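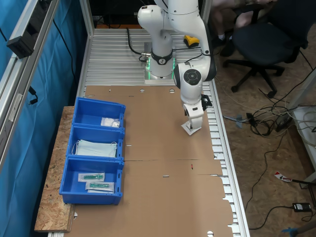
Small things, sorted

I've been meaning to put these up since November, when Rocío Acuña talked me into having a proper go at the odds and ends that pile up over at Rorden. You know the sort of stuff – masks, little sealed packets, bags with something white in them that you're sure you'll need one day. It had all been living in one big box under the window, and every time somebody wanted a mask they had to tip half of it out to get at one. I do love a box, but there are limits!

So we went for open bins. Three blue plastic ones, the stacking sort, in a row at the edge of the work table. I'd wanted lids (I always want lids) and Rocío said lids are where tidying goes to die, so open it was. I looked at a fancy drawer unit from Prolance as well and went right off it when I saw it was 441 before delivery. The bins came from Fogh and cost me 60 for a whole stack, and most of that stack is still in my hall.

The other thing I'm rather pleased with is the cardboard. A bare slatted table is a nuisance for anything small, things drop into the grooves and you end up fishing about with a ruler. Flattened cardboard over the top sorts that out, and I've been saving it for ages. It's full of holes and slots and the edges are all raggedy, but it does the job and if it gets grubby you swap it for another bit.

We started after lunch and stopped at half past four, with a long break in the middle for Eckhard Kleinschmidt's plum cake. Click through for the rest! 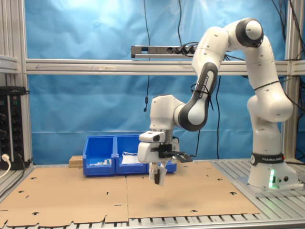

Two sheets side by side with the bins along the back. I wanted to tape the seam and got voted down.

I did move things about a fair bit between goes, so don't try to learn my system from these. My first idea was to sort by size, which lasted until the second cup of tea. Then it was by kind: packets to one side, masks in the middle and anything puzzling in whatever was left over. Sebastián Lagos says there should be labels on the fronts. He's probably right, but my handwriting is dreadful and his is worse.

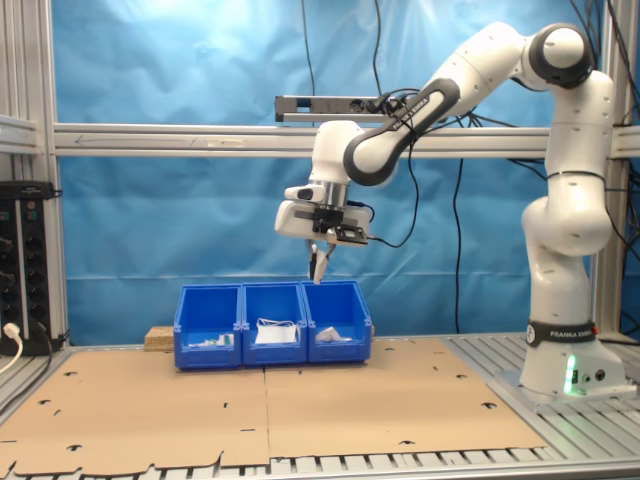 Packets on the left, something white with elastic loops in the middle, and a crumpled thing on the right that I'd call "miscellaneous".

Next up is the shelf of cables, which I am dreading. If anyone near Plitbridge would like some spare blue bins, do shout – I've got far too many.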